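4. What the Inside of a Used Office Tower Tells Us

4.1 Reading a case before touching it

Most guides to taking apart a desktop computer begin with the screwdriver. We would like to begin a little earlier, with the eyes. In our interviews at the Sitley repair workshop, people with years of bench time kept coming back to the same habit: lay the tower flat, take off the side panel, and look for a good while before reaching in. We were delighted by how much they could read from that first look – which parts come out toward you, which slide sideways, which cable has to move before anything else can.

The ordinary office tower is a wonderful thing to study for this purpose. It was made in huge numbers, it was meant to be opened, and its makers left signs all over it for whoever would open it next. Figure 4 gives a general view of the kind of interior we have in mind, with the power supply in the upper left, the board below it and the drive cages along the right.

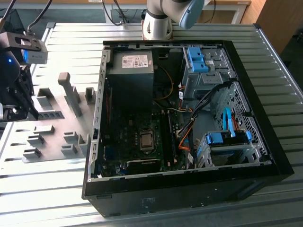 Figure 4. Interior of a desktop tower laid on its side. Blue plastic parts mark the drive bay cage and the hard drive cage.

The blue plastic deserves a section of its own, and we are happy to give it one. In the towers we looked at, color is the first language of the case. The metal is gray, the outer shell is black, the board is green, and then there are the latches and clips at the drives. Elisa Piras, in her notes from the workshop, called these "the handles of the argument." We take her to mean that a part in a bright color is asking to be handled, while a gray part leaves you to work out its purpose from its shape. New learners grasp this almost at once. In our sessions they went for the colored latches first, often before they could name the drive behind them.

Color has its limits as a guide. A SATA cable may be pale blue in one machine and orange in the next, and neither tells you what the cable is connected to. Connectors on the board can be blue as well, with nothing on them to press or pull. We found that learners who had taken the first lesson (blue means "touch me") a little too much to heart would pause over these parts, looking for a moving piece. The pause was useful. It was usually when they began to follow cables from end to end, and we came to see it as the real start of skilled looking.

The processor is another good place to slow down. When no cooler is mounted, the square silver heat spreader stands out against the dark board, and the eye goes straight to it. The memory slots next to it are easier to pass over. An empty slot is black and narrow and says very little about itself, although its latches can tell a careful reader how a module would go in and how it would be let out again.
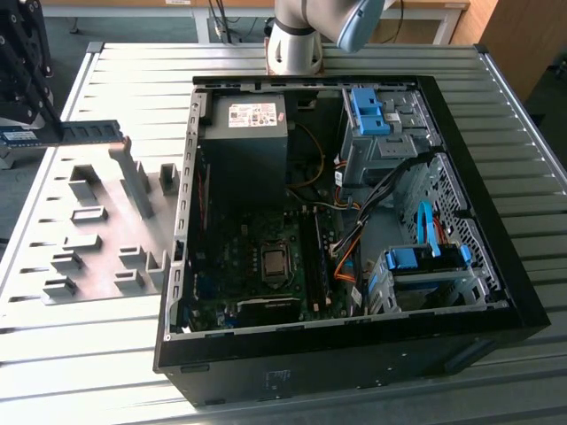
4.2 Words for parts

Once people have looked, they talk, and the talk is where our material gets really rich. We collected over 1,000 spoken references to parts inside open towers and sorted them by how the speaker pointed the part out. Place words came first by a wide margin: "the one up by the power supply," "under the cage," "next to the chip." Names of parts came second. Words for color and for feel shared the rest.

We had expected trained speakers to use names and new speakers to use places. The trained speakers used both, very often in the same breath, and they fixed their place words to the largest steady thing in the case. That was nearly always the power supply. It is big and boxy, it sits in a corner, and it has a white label that can be spotted from any side of the bench. 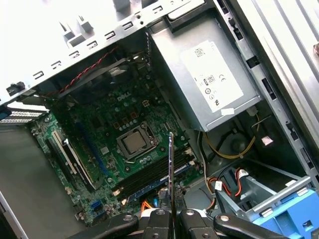 New speakers were more likely to fix their place words to their own body – "on my left," "closer to me" – and this worked well until somebody walked around to the other side of the bench. Pairs of learners who stood facing each other ran into this trouble early and then solved it in charming ways. One pair agreed to call the power supply "the house" and gave every direction as a walk from its front door. Another used the rear panel as north. By the second session both pairs were quicker with their own map than they had been with the printed part list.

Cables were the hardest things to talk about in every group. A cable has two ends and a middle, and it may pass under something on the way. "The black one" is of little help in a bundle. The best cable descriptions we heard were tiny stories: it starts here, goes behind this, and comes out there. Speakers who told such stories made fewer wrong pulls, and they were also more fun to listen to.

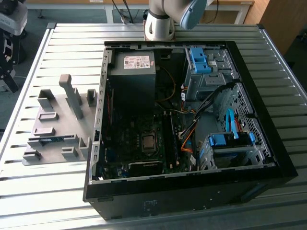

Figure 5. Tower with black cables running from the upper right toward the board, and an orange and yellow power bundle at the board's right side.

Following Zeleke's account of workshop talk, we call these route descriptions. They differ from plain place descriptions in that the listener has to move along with the speaker, and we noticed many listeners tracing the path in the air with a finger. The Podley group, who had the least practice of all, made 10 route descriptions in their first session and 100 in their last. We turn to the gestures that went with them in Section 5.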